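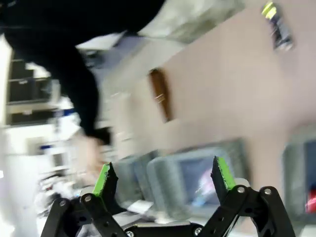

Planning a Robot Cell on a Small Budget: Course Handout, Unit 2

Budgets for a first robot cell nearly always start with the arm, and it's easy to see why. The arm is the exciting part! But most of the small, surprising bills arrive from the far end of it, where the machine touches the work. Take the green pads on the inner faces of the gripper fingers. Their edges are rough and a little frayed, and pads like that belong on your sheet as a consumable, with their own line and their own reorder date. The same goes for pivot screws and anything else that can work loose.

Our running case this term is the Feltstead sorting bench, a project that teaches drink containers as a sorting problem. I love this bench for teaching because so much of it is cheap. The arms are the big purchase, and you plan those with the department. The rest you can price yourself in an afternoon.

Step 1. List what the task needs before you open a catalog. For the sorting task that means bins, labels, a tabletop at a height both people and arms can reach, and test items. Fabric bins with a padded rim and hand-lettered cards reading BOTTLE, PLASTIC and CAN will do the job. Put 100 dollars against all of this and try hard to come in under it. Test items are close to free, but you need a variety: glass, clear plastic, aluminum, some upright and some on their sides. 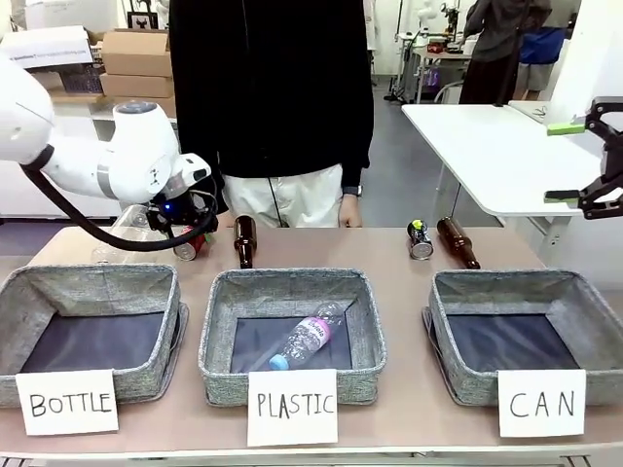
Step 2. Price the frame and the safety parts together. Students tend to write "table" and move on. A table for a robot cell has to carry the arm bases, give you somewhere to fix the stop button, and leave a route for the cables. Aluminum extrusion is a favorite of mine – you can bolt something new to it in May that you hadn't thought of in January. Allow 600 dollars for the frame in the Feltstead exercise, and list the emergency stop separately so it can't be trimmed by accident. 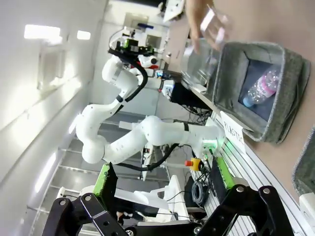

Fig. 3. Extrusion frame with the emergency stop beside the arm base.

Step 3. Budget for people. A bench like this needs hands near it, setting out items and moving them between bins, and that time costs money even when the people are students. Write down hours as well as dollars. Then add spares: in our exercise, 200 dollars covers pads, screws, cables and a replacement bin. Telteo and Druko, the two suppliers in your packet, quote spares differently, so read both sheets closely. Druko folds shipping into the unit price and Telteo doesn't.

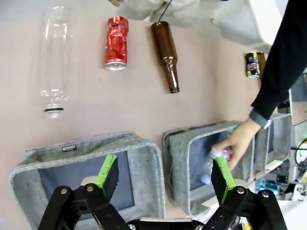 Pattinasarany wrote back on the draft of this unit that the spares line is still too thin, and that a second full set of finger pads should be bought along with the gripper, so a worn pair never holds up a session. Good point, and I've left the figure as it was so you can argue it out in your own plans.

For next time: bring a one-page budget for the bench with the arms left out. Mark each line as bought once, bought yearly or used up. Bring your questions about lead times too – we'll start with those.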